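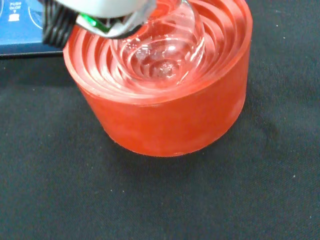

La mano prestada

1. El matraz

Judite Meireles tenía la costumbre de hablar al brazo cuando trabajaba sola. No le hablaba mucho. Le decía «despacio» cuando bajaba el cristal, aunque la velocidad estaba escrita en el programa y ninguna palabra podía cambiarla.

El ejercicio parecía sencillo. El brazo cogía el matraz por el cuello, lo llevaba hasta el soporte rojo y lo dejaba dentro, con la parte redonda apoyada en los anillos. Después abría la pinza, subía, esperaba, volvía a bajar y lo recogía. Para el contrato con Vindden tenía que hacerlo sin romper nada, toda la noche si era necesario, y cada repetición quedaba anotada en una lista que se leía a la mañana siguiente.

En la lista de aquella mañana, la del 11 de mayo de 2020, la repetición 94 no tenía hora de final.

Judite la leyó dos veces. Tenía hora de principio, tenía la fuerza medida en la bajada y después un espacio blanco. La repetición siguiente no existía. El brazo se había quedado toda la noche con el matraz en la pinza, dentro del soporte, sin soltarlo y sin levantarlo, y no había dado ningún aviso.

—¿Y la alarma? —preguntó a la habitación.

En Allside solo venían entonces dos personas por turno, y el otro era Vignesh Shenoy, que estaba en su casa y dormía, o eso decía el calendario de la puerta. Judite se puso las gafas de protección. Miró el matraz de cerca, sin tocar. El cristal estaba entero. El rojo del soporte lo teñía como si alguien hubiera echado dentro un poco de vino.

Pensó que una máquina parada era una máquina segura. Más tarde escribió esta frase en el informe, la borró, y la escribió otra vez, porque era exactamente lo que había pensado.

2. La pausa

El procedimiento para liberar una pieza atrapada ocupaba una página y lo había escrito un hombre llamado Rundell, que ya no trabajaba allí. Empezaba por pulsar la parada de emergencia. En el segundo punto había que esperar, y en el tercero se abría la pinza con la llave manual, con una mano debajo del objeto si el objeto era frágil.

Judite no pulsó la parada de emergencia. Pulsó la pausa en la tableta.

Tenía una razón, y en aquel momento le parecía buena. Después de una parada de emergencia el brazo perdía la referencia y había que calibrarlo de nuevo. Eso costaba 40 minutos de una mañana en la que ella ya iba retrasada. La pausa, en cambio, conservaba todo. La pantalla lo confirmó con una palabra amarilla: EN PAUSA.

Puso la mano izquierda en el borde del soporte. Con la derecha buscó la llave. El soporte se movió un poco sobre la tela negra y ella lo sujetó mejor, con los dedos por dentro, entre el anillo de fuera y el cristal.

Entonces el brazo terminó la repetición 94.

No fue rápido. Muchas personas le preguntaron después si había sido rápido y ella tuvo que decir siempre que no. Bajó como bajaba cada vez, con el mismo sonido pequeño, hasta donde el programa creía que estaba el fondo. Pero Judite había movido el soporte, y el fondo ya no estaba allí. Sintió el cristal contra los nudillos. Sintió que el cristal seguía bajando.

Dijo «despacio». Le salió en voz muy baja, de la manera que se habla en una iglesia.

El cuello del matraz cedió antes que sus dedos. Hizo un ruido seco, sin eco, y la fuerza desapareció, y el brazo abrió la pinza, subió y esperó. En la tableta la palabra seguía siendo la misma. EN PAUSA.

Con el codo, porque la mano no se atrevía a moverla, Judite golpeó el botón rojo de la pared.

3. Vignesh llega en bicicleta

Tenía dos cortes, ninguno profundo, y un nudillo que se puso primero blanco y después de un color que no le gustó. Se lavó en la pila. Se vendó sola, mal, con demasiada venda. Luego llamó a Vignesh, que no dormía.

Llegó con el casco todavía puesto y se quedó en la puerta, a la distancia que las normas pedían.

—¿Puedes doblarlo?

—Puedo doblarlo.

—Dóblalo.

Ella lo dobló. Vignesh miró el dedo desde lejos, con los ojos casi cerrados, como se lee un número de autobús. Después miró el brazo.

—¿Estaba en pausa?

—Está en pausa ahora —dijo Judite—. Todo el tiempo ha estado en pausa.

Él se sentó al otro lado del cristal de la oficina y abrió los registros. Durante un buen rato no habló. Judite recogió los trozos con unas pinzas largas y los metió en un tarro, y al tarro le pegó una etiqueta con su nombre, no sabía muy bien por qué.

—Mira esto —dijo él por el interfono—. No se ha parado en la 94. La orden de bajar se quedó en la cola del controlador de muñeca, el de Wijaya. El programa principal creyó que ya estaba hecha y se quedó esperando la respuesta. Cuando tú tocaste la pausa, la pausa vació la cola.

—¿La vació?

—Hacia delante. Ejecutó lo que quedaba.

Judite pensó en aquello. Toda la noche, mientras ella cenaba y fregaba el plato y leía en la cama un libro aburrido, el brazo había tenido guardado un solo movimiento. Le había faltado que alguien lo tocara.

—¿Cuántas veces ha pasado antes? —preguntó.

Vignesh tardó en contestar, y ella comprendió que ya lo había buscado.

—Diecinueve —dijo—. En marzo sobre todo. Siempre de noche, y siempre se desbloqueó solo. En la lista sale como retraso de comunicación. Yo firmé esas listas, Judite.

—Yo también firmé algunas.

—Sí. Algunas tú. 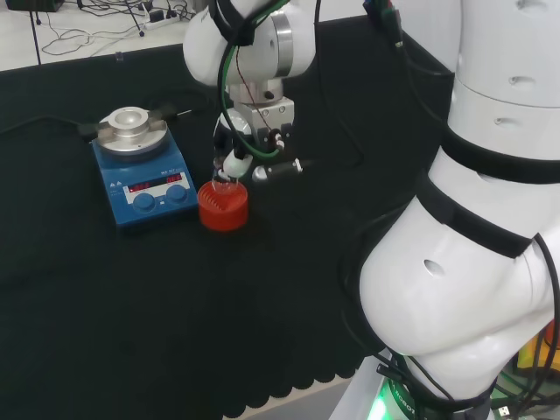

4. Otra vez, con el soporte rojo

Hicieron la prueba por la tarde, los dos con mascarilla y ninguno al alcance del brazo. Vignesh había provocado la avería a propósito, quitando al controlador de muñeca una respuesta que esperaba. El brazo quedó quieto, con la pinza justo encima de la tela negra. A su lado, en la mesa, el agitador azul mostraba sus números rojos. La luz verde de la base del robot grande estaba encendida, y a Judite le pareció por primera vez que una luz verde decía muy poco.

—No respira nadie —dijo Vignesh.

Había puesto un lápiz debajo de donde iba a bajar la pinza. Era un lápiz amarillo de la caja de material, bastante corto. Judite tenía la tableta en la mano buena.

—¿Pausa?

—Pausa.

El brazo bajó. El lápiz no se rompió, se escapó hacia un lado y rodó por la mesa hasta caer al suelo, y los dos lo siguieron con la mirada mientras el brazo subía otra vez a su sitio.

Vignesh fue a recogerlo. Cuando estaba agachado, sin levantar la cabeza, dijo:

—Vindden va a preguntar por qué no usaste la parada.

—Lo voy a poner yo. En la primera línea.

—Puedes ponerlo en la segunda. En la primera pon lo de la cola.

Ella escribió el informe aquella noche, con un dedo menos, y le salieron muchas erratas. Puso primero lo de la cola. Puso después las diecinueve veces, con las fechas, y al lado de cada fecha el nombre de quien había firmado. La parada de emergencia iba en la tercera línea. La calibración costó los 40 minutos que siempre costaba.

Antes de salir pulsó el botón rojo de la pared, aunque el brazo ya no tenía corriente, y esperó a oír el relé.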